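4. Household Pick-and-Place in Simulation

4.1 Task setting

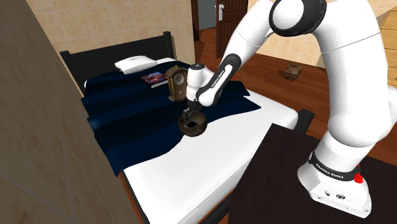 Figure 2. Bedroom environment with the bowl task in progress. The Franka Emika arm is mounted on a table near the foot of the bed. The mantel clock and the book stay on the blanket as distractors.

4.2 Tasks and trials

We built 41 tidying tasks in simulated homes. Each task asks the arm to move one named object from a soft or cluttered surface to a goal region. The bedroom tasks turned out to be the hardest group, and most of this section deals with them. Kitchen and hallway results are in Section 5.

Every task was run with eight starting layouts. Between layouts we changed the pose of the target object and the poses of the distractors, while the base of the arm stayed fixed. In the layout of Figure 2 the target is a dark brown wooden bowl, and the clock stands close enough to the wrist that a careless sideways move could knock it over. A trial is scored as a success only if the target ends up inside the goal region, upright, and no distractor has been tipped or pushed off the bed. Earlier work by our group on the Travdale tasks did not apply the distractor rule, so the two sets of scores should not be compared directly.

The bedspread is modeled as a fixed mesh with wrinkles. It does not deform under load. This makes placing easier than it would be on real bedding, where a bowl can tilt as the fabric gives way. It also makes some grasps harder, as a finger that touches a fold meets a rigid surface.

4.3 Policies

We tested two policies. Elwood is a scripted planner that reads exact object poses from the simulator and picks from a table of grasps prepared by hand. Anel is a learned policy that takes camera images and joint positions as input. It was trained on 152 demonstrations per task, collected by teleoperation by the second author, R. Selvanayagam. Neither policy was allowed to retry after a dropped object.

For open containers, both policies can use a rim grasp, with one finger inside the wall and one outside, or an inside grasp, with both fingers lowered into the opening and spread against the wall. Elwood chooses between them by clearance. Anel was shown both in its training data.

4.4 Results on bedroom tasks

Elwood did better on tasks with rigid, open objects such as bowls and cups. Anel did better on flat objects. Books were the weak point for Elwood, whose grasp table assumes that there is room for a finger under one edge. Anel learned to slide a book toward the side of the bed and grip the overhang, a motion present in only 13 of the demonstrations for that task.

Most failures of both policies came during transport. The arm would lift the object cleanly and then sweep the elbow or wrist through a distractor. Lifting higher before moving sideways removed many of these contacts but brought the arm near its joint limits on the far side of the bed. Moving the table would help, though a person living in the room may not accept a table in that spot. Following Trương, we count the placement of the base as part of the problem and report it with each result.

We do not take these results as evidence that either policy is ready for a real bedroom. Elwood depends on object poses that no home would supply, and Anel has not been tested on bedding that moves. D. Govindasamy is preparing a version of the task set with deformable blankets, using the same layouts and scoring rules.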